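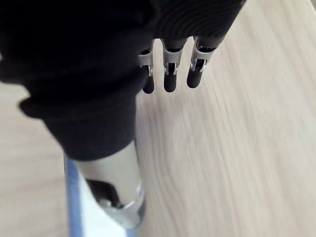
The new table at Ondmont. Black knit, light wood.

THE TABLE HAS ARRIVED, AND OTHER NEWS FROM THE BACK ROOM

After a wait that began in July and outlasted one delivery company, the sewing and mending room at Ondmont has a new wooden table. It stands where the old one stood, mostly so that we would not have to move the lamp.

Longtime readers will remember the old table. Newer readers will remember it too, if they ever set down a mug near the window end and watched it travel. It came to us from the Werkov dining hall when the hall closed, and it had been through a lot by then. One leg was shimmed with a folded seed catalog. There was a burn in the shape of an iron, and beside it a second burn in the shape of the same iron, put there by somebody who must have looked at the first one and felt fine about it. Berhanu Abdella spent an entire winter sanding one corner so that it would stop eating cardigans. The corner moved on to scarves.

So we asked for money. The goal was $4000, and by the end of the pie evening we had $3235, a foreign coin, and a very nice button. The difference was made up when El Ouafi knocked down the price in exchange for our taking the table they had in stock and not the table we had described to them at length, with drawings. Ours was going to be dark. The one they had was light. We discussed this for most of an evening and discovered that we had all been secretly hoping for light, except Kyung-hwa Jeon, who had been openly hoping for light since the first meeting and would like that noted. Noted.

The case for a light table, if you missed the evening, goes like this. A good share of what comes through the mending group is black. Black socks, black leggings, black gloves, the black sweater everybody owns and wears until the elbows go. On the old table, which had darkened to the color of strong tea, you could lose a black sweater while you were holding it. Dropped stitches went unseen until you got home. On the new one you can see where the fabric stops and the table begins, and for a mending group this is close to a luxury.

It has also made us look at our work, with mixed results. Jin-sol Yeo brought out a darn she had been proud of since last year, laid it down under the lamp, looked at it for a while, and put it back in her bag.

A word on ribbing while we are here. Obadia Mfaume will be repeating his session on knit cuffs, and he has asked me to pass along the main points in advance so he doesn't have to say them so many times in person. Don't stretch the rib flat to mend it. Mend it at rest, then pull it and see what you've done. Match the weight of the yarn before you worry about matching the black, as there are more blacks than you think and you will never get the right one anyway. Leave your tail longer than seems polite. If a cuff has gone baggy and bunches up at the wrist, bring it along as it is. Please don't wash it hot at home the night before in the hope of a miracle. We have had several miracles brought in and they all now fit a child.

On to the rules. We said there wouldn't be any, and we meant it for almost a week.

Hot irons go on the board. The board is the thing that looks like a board. There is now a second board, in case the first is full of things that aren't irons.

Rotary cutters go on a mat. If the mat is in use, wait, or make conversation.

Mugs are allowed at the window end, on coasters. Ona Zariņš has knitted 42 coasters, and I don't think she is finished. Take some home. Take some to people you know.

Pins go back in the tin. Pins do not go in the gap between the table and the wall, where we recovered enough of them on moving day to fence a small field. Bring a magnet if you feel strongly.

Tracing wheels need thick card underneath. A pattern traced straight onto the table stays there, and the next person to sit down will have to do their hemming on top of your sleeve.

The finish is an oil, and it will want doing again now and then. The leaflet says to apply sparingly with a soft lint-free cloth. I invite you to find me a lint-free cloth in a sewing room. Until then we will be using one of Berhanu's old shirts, which he has donated in the sense that he left it here.

As for the old table, it went to the Droncombe allotments, where it will hold seedlings and be rained on. I'm told it wobbles less on mud. The seed catalog went with it, so at least that has ended up among friends. Two of us waved it off. One of us was holding a scarf at the time and stood well back.

The room is closed over the holidays from 20th December, and the key goes back on its usual hook, by which I mean the hook and not a coat pocket in another town. If you have mending waiting on the shelf, please collect it before we shut. There is a gray cardigan with your name in it, Jin-sol, and a single green mitten with no name at all that has been here longer than I have.

Coasters are in the basket by the door.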